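The Wemby Bread Proofing Box

Small-batch proofing box for home bakers
Color: oatmeal or slate
In stock, ships from our Parkilside workshop

I started making these because my kitchen is freezing. I mean it, I bake in an old stone-floored house at the top of Trundside and in February my dough just sat in its bowl sulking all day. I tried the oven with the light on, I tried the top of the fridge, I tried the airing cupboard (towels smelled like sourdough for a month, not popular at home). So I built a box. Then Hemant Upadhyay down the road wanted one, and then his sister did, and now it's my job!

The Wemby is a folding box with a gentle heated floor and a little water tray. You set the temperature, you put your dough in, you close the lid and go do something else. It holds steady anywhere from 70 up to 90 degrees Fahrenheit. I keep mine at 76 for an everyday white loaf and a bit higher for anything sweet and buttery. If you make yogurt you'll want something hotter than this, so please don't buy it for yogurt. I get that email a lot and I'd hate for you to be disappointed.

What fits inside

Two standard loaf pans side by side, or one big mixing bowl, or a long oval banneton if you set it in on the diagonal. A half-sheet pan does not fit. I know, I know. I tried a bigger version and it took up the entire counter and the corners ran cool, and I wasn't happy selling it. Quarter-sheet pans go in fine, and with the wire rack you can stack two of them, which is how I do cinnamon rolls when we have people staying.

The rack comes in the box. It used to be an extra and everybody bought it anyway, so I stopped being silly about it.

How it heats

The floor panel warms up slowly and so does the air above it. Give it a good head start before the dough goes in, long enough to mix and knead. I turn mine on when I get the flour out. The display shows the air temperature halfway up the wall, and your dough will lag behind that, especially if you've used cold water or it's come straight from the fridge. Big cold doughs need patience in any box, mine included.

Fill the water tray to the line and no further. You want the air damp enough that the dough doesn't get a skin, and that's all. If you see drops running down the inside of the lid, crack it open for a minute and use less water next time. I don't cover my bowls when the tray is full, but Xiaoyan Ye, who tests all my recipes and is a far tidier baker than me, always puts a cloth over hers. Both ways work. 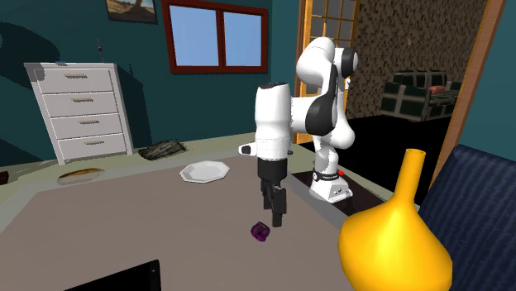
Folding and storing

The sides fold flat and the lid goes on top, so the whole thing slides in next to your baking sheets. Take the water tray out first and dry it properly. I've had a couple of people fold theirs up damp and then write to me about the smell, and there isn't much I can do at that point besides suggest white vinegar and an afternoon by an open window.

To put it back together, stand up the two long sides, then the short ones, and press the corners until they click. The first few times it feels stiff. It loosens up! If one corner really won't go, check that the cord isn't tucked under it. It's nearly always the cord.

Cleaning

Wipe the inside with a warm damp cloth. The rack and tray can go in the dishwasher, top shelf. The floor panel can't, and please don't run it under the tap either. For dried-on dough, lay a wet cloth over it, have a coffee, then come back and it'll lift off. No scrapers, no steel wool.

What's new in this version

The September batch has a longer cord, which was the number one request, and the dial now has a proper click to it so you don't knock it with your elbow. I also changed the hinge on the lid. The old one was fine, but it wouldn't stay open by itself and I got tired of holding it with my chin while I lowered a bowl in. If you have the older box you can get the new hinge from me for the cost of postage, and all you need is a small screwdriver.

What people say

"I was ready to give up on brioche. I've made it three weekends running now and my neighbors are sick of me." Dela Bonsu

"Takes longer to warm up than I expected, but once it's there it stays there. Wish the tray was easier to lift out with wet hands." Ayuba Nyarko

"Bought it for bread, mostly use it for pizza dough. No complaints." Kobina Mensah

Ayuba is right about the tray, by the way. I'm playing with a little lip on one side and I'll post about it when I have one I like.

Ordering and shipping

I build these in small runs, so when they're gone there's a wait. The next run is open for orders until 7th September. Orders from stock go out within 2 working days. Everything goes in a recycled carton with the printed booklet, which has my basic white loaf, the cinnamon rolls and Xiaoyan's milk bread in it (start with the milk bread).

Every box has a 2 year guarantee on the heater and the dial. Keep your order number, it's on the packing slip. If something goes wrong, write to me with the number and what the display says, and I'll either send a part or have you mail it back.

In the box: folding body and lid, heated floor panel with cord, wire rack, water tray, recipe booklet.

Spare trays and racks are listed under Parts.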